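### 3.2 What counts as folded?

I went into this section thinking the towels would be the easy part, and I was so wrong! Rafia Rizvi and I argued over them for most of June — she'd call a bundle done once its front edge was straight, and I kept fussing over the wrinkles on top.
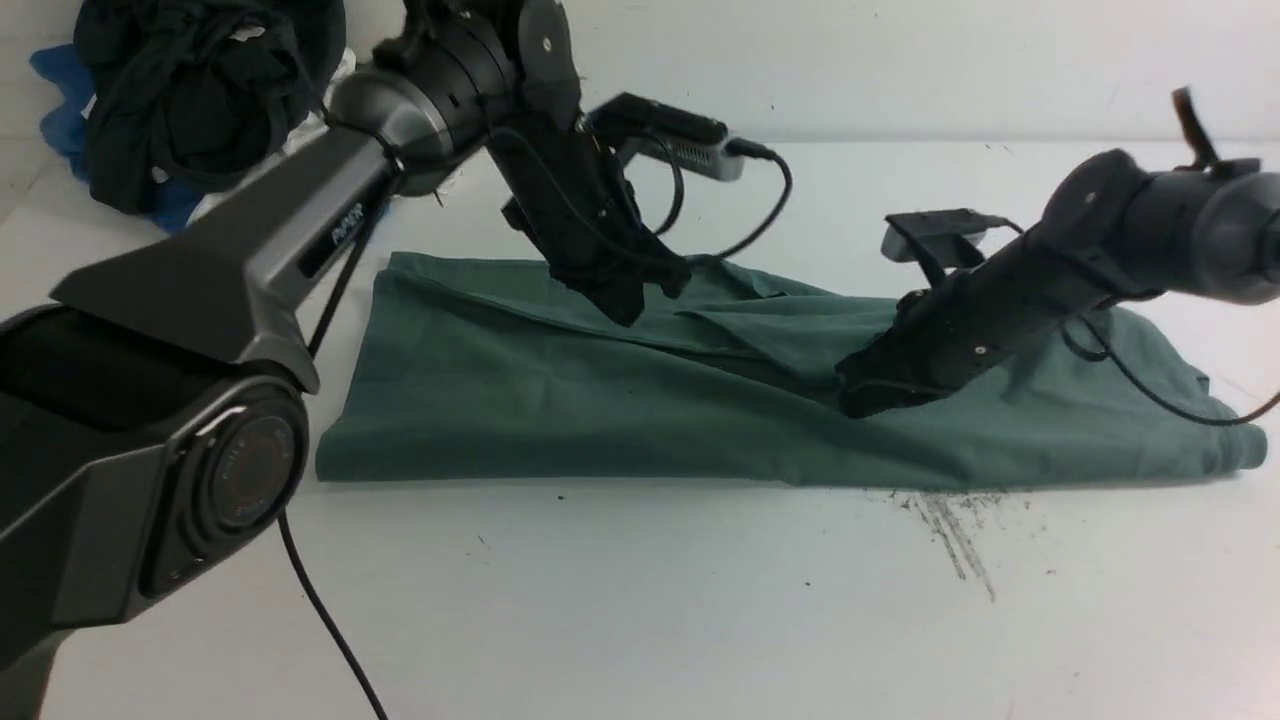

*Photo: Stojan Tomić / Stastico*

**Figure 2.** Green cloth on a white tabletop, folded in layers, front edge straight, surface still rumpled.

I'd have marked Figure 2 down for those ridges (and the bunching at the right). Rafia wouldn't, and we ended up going with her rule for all 427 folds.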